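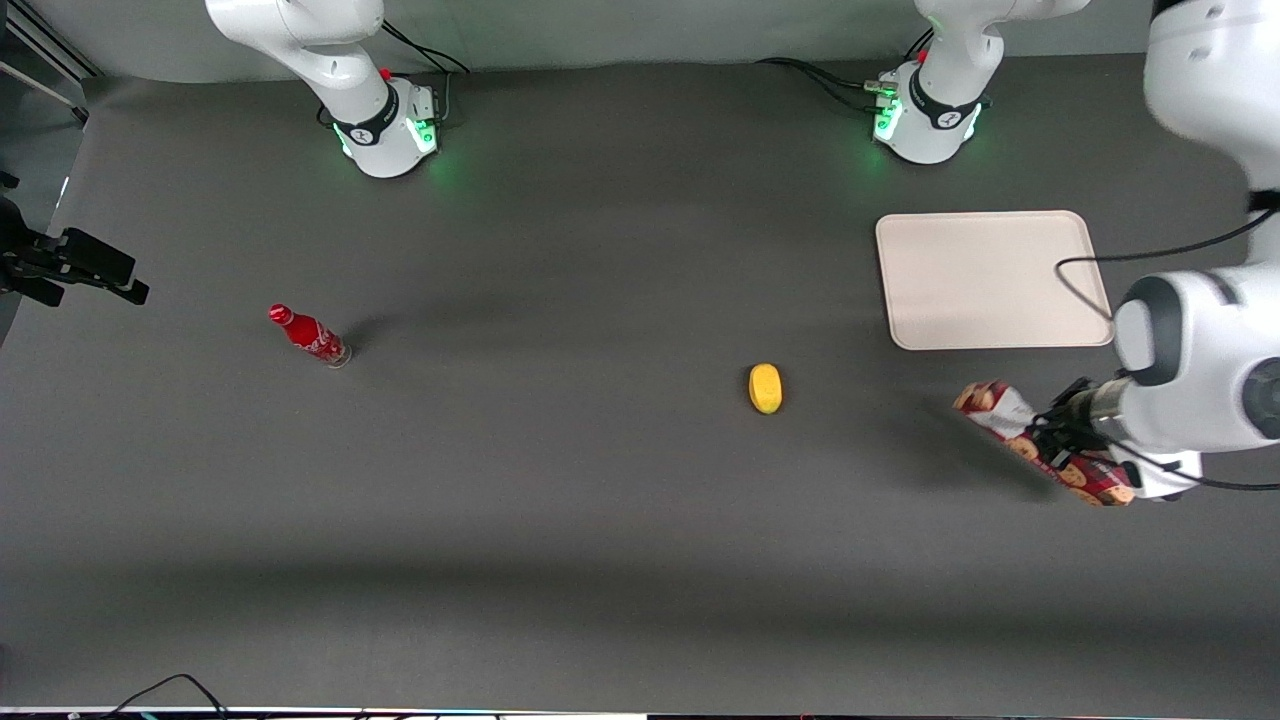
Left arm taking the cookie box to the tray, bottle and the little yellow one still to go

Two-arm table kit from Ellery, anyone else running one?

Posted by rochelle_w, 29 Jan 2026

Hello all, long post coming, so get yourself a coffee. A few of you asked in the Bondow thread whether I'd ever write up the Ellery two-arm kit, and I kept saying I would once I'd lived with it for a bit. Well, I have lived with it, and mostly I like it very much!

We paid 3,497 for the bench package, which gets you the mounting plates, the wrist cameras, the software seat and a setup call. The arms themselves were on top of that, and we already had ours. The setup call was with a very patient woman named Kerttu Juntunen, who stayed on the line with me well past the hour I'd booked while I hunted for a network setting I had switched off myself (sorry, Kerttu). By lunch we had both arms moving, and by the end of that week we were putting groceries on a tray, which has been our practice job ever since.

What I love is the teaching mode. You guide it through the job, it keeps the run, you do it again with things moved over a bit, and after 10 good runs it will start offering to have a go on its own. Boxes it picked up very quickly. The manual is the weak spot. It reads as if two people wrote it and never met, and the chapter on cable routing is a single page. If you buy one, put your cables in order before you do anything else.

Soft wrappers are where I've spent most of my time lately. Biscuit packs with a twisted end are lovely to hold once you've got the twist, and a misery if you go for the middle.
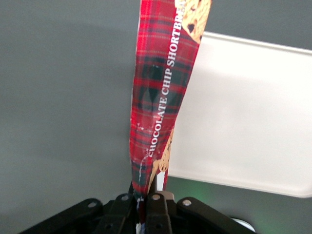
Wrist view, fingers closed on the twist of the chocolate chip shortbread

You can see from that one how much the wrapper folds over on itself, and the print has taken some scuffing down on the lower left. I've found that a gentler close setting and coming at the gathered end makes all the difference. Happy to share my settings if anybody wants them.

brodie_t wrote:

Lovely write-up Rochelle, thank you for taking the time. I looked hard at this kit last April and went with the Irnis one in the end, mainly on price (1,986 for what seemed to me much the same list of parts). I'll be the grump and say I don't think the Ellery is worth the difference. The teaching mode is nice, sure, but the Irnis does the same thing if you're willing to sit down with it for a weekend. And that gripper with the linkages looks awfully wide to me. How do you get on when things are close together? On your first picture everything has plenty of room.

rochelle_w wrote:

Fair question, Brodie! It is wide, and I do space things out while I'm teaching. Close together I'd say it's so-so. I can get a box out from beside a bottle if I come in from the open side, but two bottles next to each other and I'm moving one by hand first. I don't agree about the weekend, though. I have had that weekend with other software and it was three weekends, and my husband started bringing dinner out to me on a plate.

leonie.lowther wrote:

We have the Ellery too and I'm somewhere between the two of you. The hardware side has been very good to us. Support was wonderful for the first few months and then got slower, and I had one ticket sit so long that I'd forgotten what I asked. Rochelle, did you pay for the extended support? They quoted us 300 and I couldn't make up my mind.

Also yes please to the settings. We've been doing crisp bags and I could cry.

margus_l wrote:

I would skip the 300, Leonie. The people on the Amden board answer faster than the ticket desk does, and a couple of them have had these things apart. Brodie, the Irnis grippers are narrower but they let go of anything slippery, mine did so all last spring. I sold it on and haven't missed it.

brodie_t wrote:

Mine holds slippery things perfectly well, Margus. Did you ever change the finger pads? The ones it ships with are rubbish, I'll give you that.

margus_l wrote:

Twice. We will have to agree to differ, my friend.

rochelle_w wrote:

Leonie, I didn't take the extended support, but I was lucky with Kerttu, so don't go by me. Settings will be in your inbox tonight. For crisp bags I'd try the seam at the top before anything else, and drop the closing speed further than you think you need to. Let me know how it goes, I have a big bag of salt and vinegar put aside to try next.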